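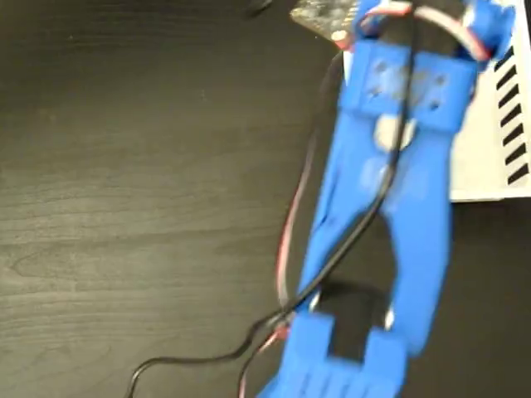

Call for participants: guide a small robot arm by hand and help us to collect demonstrations

Arkholm is looking for people who would like to teach simple tasks to a robot arm. You do not need any technical education. We need patient persons with steady hands, who can repeat the same movement many times and tell us when something feels wrong.

The study is called Stindden. It compares two ways of showing a task to a robot. In the first way you hold the arm and move it yourself through the task. In the second way you sit at a separate table and move a small control arm, and the working arm follows you. Our arms are of the light, 3D-printed kind, with a gripper at the end and the cables running along the outside, so they are easy to move with one hand. All participants try both ways, but the order is different from person to person.

What you will do

You come to our rooms in Onau for two sessions, each of them three hours with a long break in the middle. At the first session you get a short introduction and you practise until you feel comfortable. After this we start to record. The tasks are from daily life: putting a spoon in a cup, closing a lid, sorting small objects by size, folding a cloth once. One demonstration takes less than a minute. If it goes wrong, you press the pedal, the attempt is marked as failed and you go on with the next one. Failed attempts are also useful for us, so please do not worry about them.

We have 1,678 demonstrations from the first part of the study and we would like to add 800 more before the end of February. In this round 300 of them will be recorded with the hand guiding and the rest with the control arm.

Who can take part

– You are 18 years or older.
– You can sit at a table for one hour without discomfort.
– You see well at arm's length, with or without glasses.
– You understand spoken English or are willing to use our written instructions.

Left-handed people are very welcome, as we had too few of them in the first part. If you have worked with robot arms before, you can still apply – only write it in your message, because we put these participants in a separate group.

Please leave rings, bracelets and wide sleeves at home or be ready to take them off. The cables can catch on them when you move the arm.

Payment and practical things

You receive 355 for the two sessions together, paid by bank transfer after the second one. If you stop after the first session, you receive half. Travel inside Onau is paid separately when you bring the ticket. There is tea, coffee and something small to eat.

Sessions start at 9:00 or at 13:30. We record the movement of the arm and video of the table. Your hands may be visible in the video, your face is not recorded. The recordings are stored under a number and not under your name.

How to apply

Write a short message to Eftychia Konstantinidis at the Arkholm study office, with the subject "Obi participant" (Obi is the name of our working arm). Please tell us your age, which hand you write with, and whether mornings or afternoons are better for you. We answer all messages, usually within one week.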